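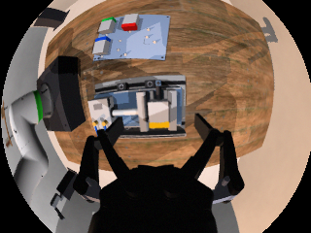

Home workout corner check, July, by Antigoni Sotiropoulos. Item 1, floor space: pass, barely. The Limsakul guide wants 30 square feet clear, and I doubt its author owns furniture. Any wooden table with blocks and a board on it counts as a hazard if you swing a kettlebell near it.

Item 2, resistance bands (Tikell): fail. Small cracks near one handle. "Lifetime" apparently means until spring.

Item 3, Dranico bike: pedals tight, seat post slips. The display claims I burned 438 calories. Not convinced. Recheck after the new clamp arrives.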